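23 Dec 2025, sim teleop, controller-in-bowl task

Picking up where Nayara left it in November. Same kitchen scene, same arm, new mapping on the leader device. Goal for this batch is 22 clean demos before I hand the set to Ramasamy for the first training run. Rate limit on wrist rotation set back to default, forgot it was still on Bilau's numbers, wasted most of an hour on that. 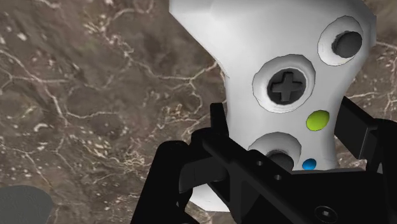 Grip force is still the thing to sort out. Default closes too fast, so I slowed the trigger curve and now I get time to line up. Wrist cam helps a lot with this, with both fingers on the sides of the controller and the bracket across the lower stick I can check the grasp before lifting. Log cuts off at 1800 steps, dont hesitate too long. Raised cap to 3000 for tomorow. 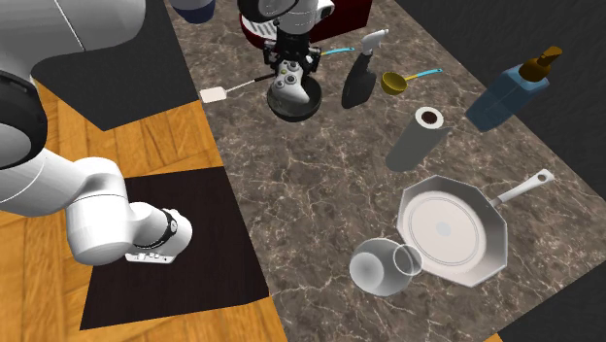
**Placing / release**

- come in over the bowl with the controller near upright, one grip down, then lower
- watch the spatula on the left, handle end is right by the gripper
- open slow. fast open = bad data, toss it
- back straight up before any wrist move

Seed 1406 keeps giving me a bad start pose, skip for now. Luana Bastos to look at the reset script.

TODO: rename episodes, copy to Lestari share, ask Nayara which mapping she used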